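Wenendale Shared Kitchen: progress report to the Trovau Fund
Prepared by Teodora Pavlović, 31 Aug 2025

You asked whether the new table routine is working. My answer is partly, and I would not put it more strongly than that.

The plan in January was simple. Every item used at the prep table gets a home, and the table is cleared before the next group starts. We paid for shelf labels and replaced some mismatched dishes. The labels are up. Whether people read them is another matter - I have seen bowls go back under the wrong one with the label in plain sight.

The harder problem is what counts as belonging on the table at all. Our list allows produce, a colander and bowls during prep. Bottles are supposed to stay on the condiment shelf until serving, and plates are supposed to stay stacked. Neither rule has held up well. 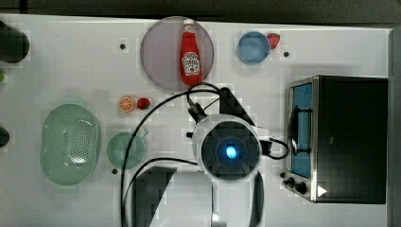

Natalina Sartori thinks the bottle rule should simply go, as the shelf is too far from the table and people will always bring the ketchup over early and set it down on the nearest plate. She would also let cut fruit go straight into a bowl and stop asking for a separate tray.

I have my doubts. If we drop each rule that gets ignored, we will have 2 left by winter. Still, she works more shifts than I do, and a small rack at the end of the table would cost less than another round of labels. We will try it for four weeks.

The Tidley storage bins are a disappointment so far. Three of the seven have lids that don't close properly, and Farhad Pakzad is still waiting on replacements. I would hold off on the second order until they come.

We are not asking for more money this period.

Wenendale Shared Kitchen | Contact the office | Back to top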